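Gamwood reheating notes

I started this list because I could never remember how long anything takes to warm up. It now has 1,356 rows, one per dish, and roughly half came from Nawal Hajji, who eats leftovers more seriously than I do.

What's in a row: dish name, portion, power level, seconds, and a comment. Comments are messy — sorry, I type them while hungry!
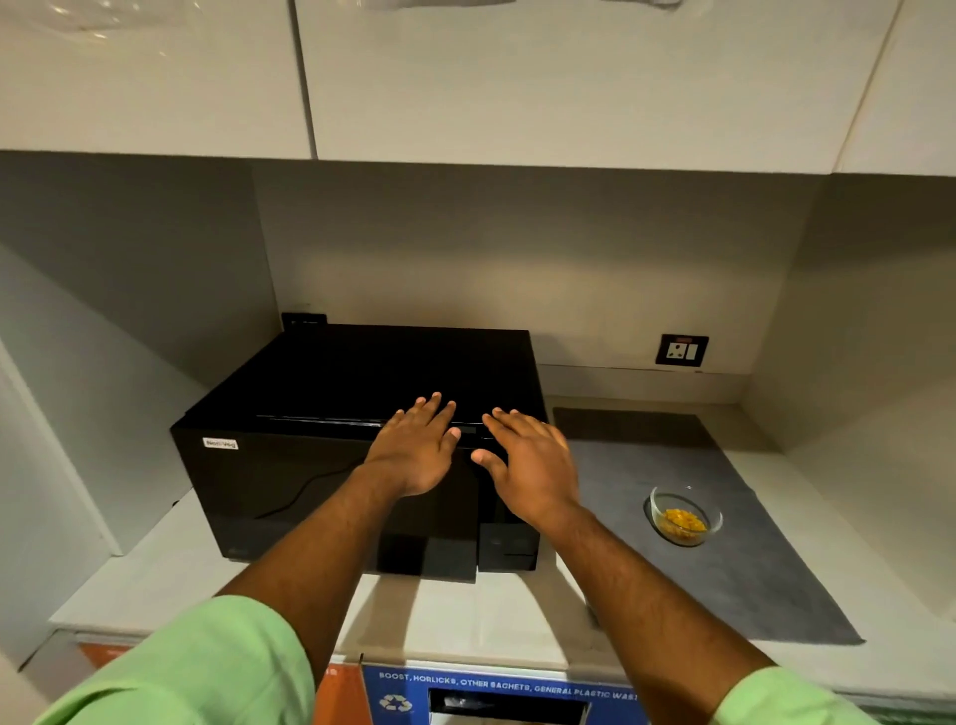
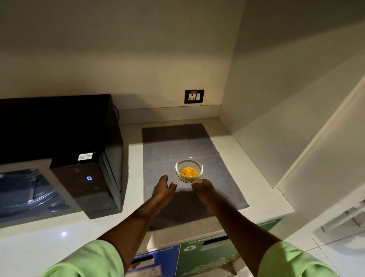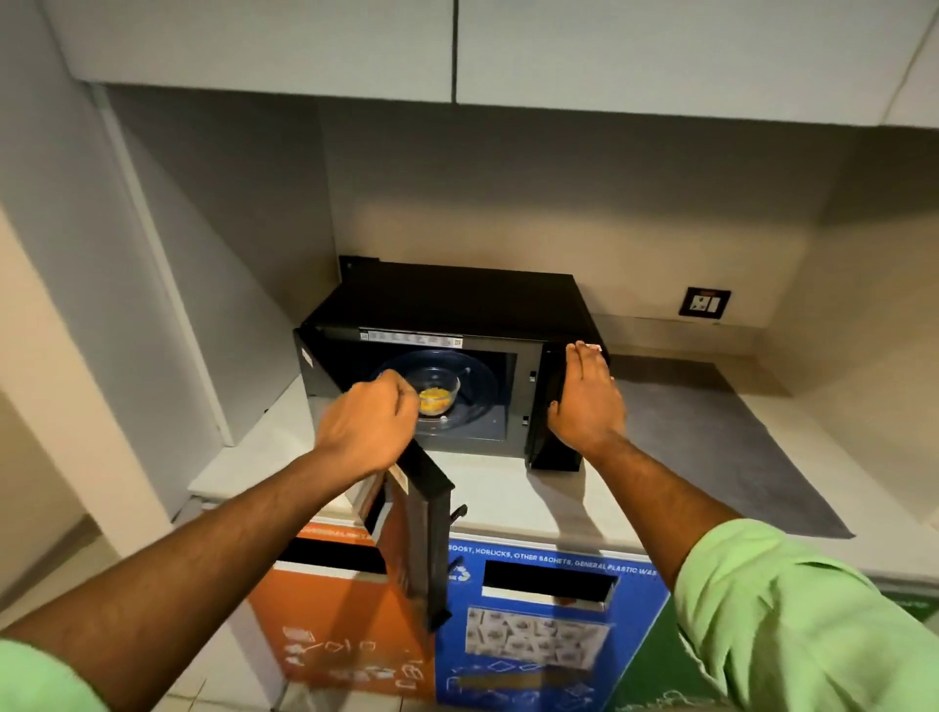 Power levels go from 1 to 5, and 73 rows have none at all (old ones, from before I added the column). Treat those as full power. Soups are split into thick and thin, which Adel Fawzy still argues with me about.

Version 2 went up in June and fixes the rice rows. If you spot a bad time, send me the row number and what you got instead.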